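Oilcloth or cotton for a kitchen table that is used every day?
Forum: Home and Textiles > Table linen

natalia_mendes
Posted November 15, 2024
Hello all. We moved in September to a flat in Justhorpe and the kitchen table is old pine, very soft wood. I want to cover it for daily meals, two adults and a boy of four. My mother says only cotton, my neighbor says only oilcloth. I have looked at one from Pavby which is cotton with a coating, but I don't understand if I can put it in the washing machine. What do you use?
Natália

quietloom
Cotton, always. Buy two and change them. Coated cloth gets fold lines and they never leave.

SewwandiT
I must disagree a little with quietloom. I had plain cotton for many years and I was washing it every second day. With a small child it is too much work, and juice goes through to the wood anyway. If you stay with cotton, put a felt pad under it, 300 grams per square meter or heavier. For the fold lines, roll the cloth on a cardboard tube when you store it.

I also think a busy pattern is more practical than a plain color, because small stains are not so visible. Ours is checked, with big stars on it, and my daughter chose it - I wanted beige. 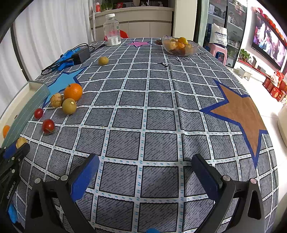 Our kitchen table, gray and white check with the stars

About the washing machine: read the label first. Many coated cloths accept a gentle wash but no spin and no dryer.
Sewwandi Talukder

old_hemmer
The felt is good advice, the weight I think is too low. I would take 400. Under 300 you feel the table through it and hot plates can mark the pine.

quietloom
Hot plates need a trivet, whatever felt you have. And a busy pattern hides crumbs too, so you put your sleeve in them. I prefer to see the dirt.

SewwandiT
This is fair about the trivet. About the crumbs, I wipe after every meal, pattern or no pattern.

natalia_mendes
Thank you everybody. The table is nearly 2 meters long, so the ready sizes at Majumder are too short for me. Is it difficult to cut coated cloth from the roll? Must I hem it?

old_hemmer
No hem needed if the coating is good, it does not fray. Cut it on the floor with long scissors and leave 20 cm over on each side.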